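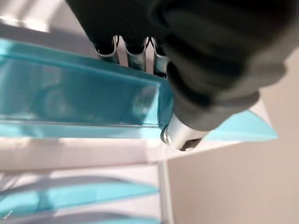 Publications > Facsimiles > Pilgrim Registers

About the Society | Library | Publications | Lectures | Contact

The Prurberg Pilgrim Register, Facsimile Edition

The Cendau Society for the Study of Pilgrimage offers to libraries, parishes and private readers a facsimile of the register kept at the former pilgrim hostel in Prurberg. The register records the arrival of travelers on their way to the Holy Land, together with their home parishes, the length of their stay and the alms they left with the house.

The edition is issued in 2 volumes. The first reproduces the register in full, at the size of the original, on 456 pages. The second contains a transcription, an English translation, an index of parishes and an introductory essay on the hostel and its relations with the consular offices of the day. The original manuscript remains in the care of the Essien Library and is not lent.

Both volumes are sewn and bound in dark blue cloth with the title stamped on the spine. They are supplied together in a slipcase and are not sold separately. The paper is acid-free. The print run is limited to 700 numbered sets, and no second printing is planned.

Ordering

Orders are accepted in writing from institutions and individuals. Members of the Society receive the member price in force on the day of the order. Institutions may request an invoice. Sets are packed and sent by the Sondo bindery, which also handles returns. A set damaged in transit will be replaced if the Society is informed within three weeks of delivery. Sets already stamped or labeled by a library cannot be returned.

Permissions

Short passages from the translation may be quoted with credit to the Society. Requests to reproduce pages of the register should be addressed to the Essien Library, with the page number and the purpose stated. Replies to requests received in April may be delayed while the reading room is closed for its yearly inventory.

A list of corrections to the index of parishes is enclosed with the second volume.

Page updated July 14, 2022

Shares: 3 | Comments: 2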